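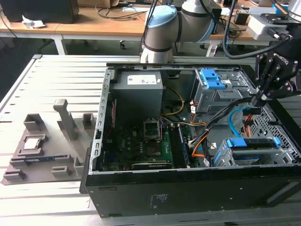 The Sembiring County Court has adopted a revised procedure for the return of property held as evidence after a criminal case has closed. Until now, a former defendant or a third-party owner had to file a separate civil claim, even when the prosecutor had no objection. Under the new rule, one motion in the original case is enough. The rule covers vehicles, cash, documents and electronic equipment. A desktop computer lying open with its side panel removed and its processor socket empty is still property under the rule, and the owner may ask for it in whatever state it is held.

The change follows the court's decision in the Skuvora matter, in which a bookkeeper who was never charged waited 16 months for her business records. The judge found that the delay served no purpose once the appeal period had ended.
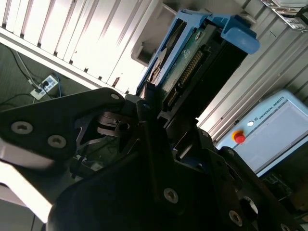 Filing a motion

The motion must list each item, state who owns it and attach any receipt issued at the time of the search. Two copies are required — one for the court and one for the prosecutor's office. The filing fee is $200 and may be waived for those who qualify for a public defender. Contraband and items subject to a forfeiture order are excluded.

If the prosecutor objects, the court will set a hearing. Where no objection is filed, the judge may rule on the papers alone.

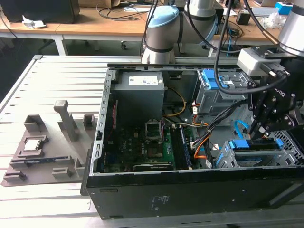

Owners who have already begun a civil claim may continue with it or move the request to the criminal case, but may not pursue both. Any storage charge imposed by a private contractor remains open to challenge.

Suryani Wijaya, staff attorney at the Jemum Legal Center, will present the new rule to members at the Maltari office in April. Members wishing to attend should notify the office in writing.

Issued 27/02/2018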